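Speaker notes, Saturday talk, Vokgate open day
Folding towels with a robot: what our club got up to between January and July

(Slot is 27 minutes including questions. Marwa will wave from the back when there are five left. Do not look at the clock, look at Marwa.)

Opening

Good morning, everybody, and thank you so much for coming along, especially those of you who have given up a lie-in for it. I'm Vasylyna Boiko and I help run the after-school robotics club at Vokgate, together with Maarten Smits, who is sitting over there hoping I won't ask him to stand up. (Ask him to stand up.)

Say a bit about the club. We have 7 regular members this year, the youngest is thirteen, and most of them had never written a line of code when they joined. In other years we built little cars that follow a line on the floor, and I'm very fond of those cars, but Arsen Kovalchuk came in one evening and asked why we never did anything his gran would want. So we asked what his gran would want. She wanted the towels folded.

Why cloth is hard

Take this bit slowly, people enjoy it. Hold up the tea towel from my bag and drop it on the lectern. Drop it again. It lands in a different shape each time, and the arm has to cope with all of them. If you ask a robot to pick up a wooden block, the block is the same block wherever you put it. A towel has corners that hide underneath, edges that look like folds and folds that look like edges, and quite often two layers where you wanted one.

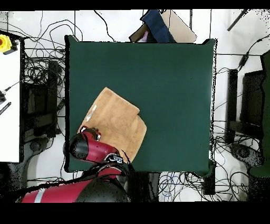
The club's first idea was to write rules. Find the corner, pinch the corner, carry it across, let go. Halyna wrote those out beautifully on the whiteboard and I still have a copy at home. They worked nicely on a towel that was already lying flat and square, and fell to bits as soon as anyone put one down at an angle. We spent most of February finding that out, and I don't regret it at all, because by the end of it everyone in the room could tell you what a corner was, which is a harder question than it sounds!

What we did instead

Explain teaching by showing. A student guides the arm through the fold, the computer records the positions and the camera pictures together, and the program, which the students named Litero (ask them why, I've had three different answers), learns from the recordings. We collected 1094 of these in the end. The target on the wall said 3000, and that was me being optimistic in the spring.

Mention how the students shared the work out. One moves the arm, one watches and keeps a hand near the stop button, one puts the cloth down in a new position and writes in the logbook. They swapped every twenty minutes. Roy was the name they gave to the logbook, by the way, not to the robot, and "put it in Roy" has become a normal thing to say in our corridor.

Read out a few lines from Roy if there's time:
"Grabbed both layers. Again."
"Good pinch, let go too early."
"Halyna's turn. Very neat. Everyone a bit annoyed."

The gripper

Maarten might like to come in here. If he doesn't, I'll do it. The thing to get across is how much depends on the height of the fingers. Too high and they close on air, too low and they push into the table and the arm stops itself with a complaint. Felt on the tabletop was a great help, as it gives a little under the fingertips, and the towel doesn't skate about as it did on the bare surface.

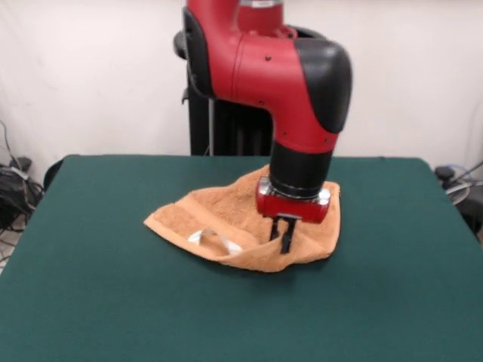

Thicker cloth turned out easier to get hold of and harder to fold well, as the bulk of it wants to spring back. Thin cloth was the other way round. Arsen has a chart of this and would love to be asked about it at the tea break, so please do ask him.

Where we've got to

Be straight with people. Litero makes a decent half fold most of the time if the towel starts out fairly tidy. From a heap, it's hit and miss. We took it to the Trerkmont schools day in July and it did one lovely fold in front of the judges and then spent four minutes stroking the same edge. The students laughed, the judges laughed, and we came home with a certificate for teamwork, which is up by the door if you'd like to see it.

Next term: second fold, more recordings, and Marwa wants to try pillowcases.

Thank the parents for all the towels. Remind them we'd still like more, any colour, clean please.

Questions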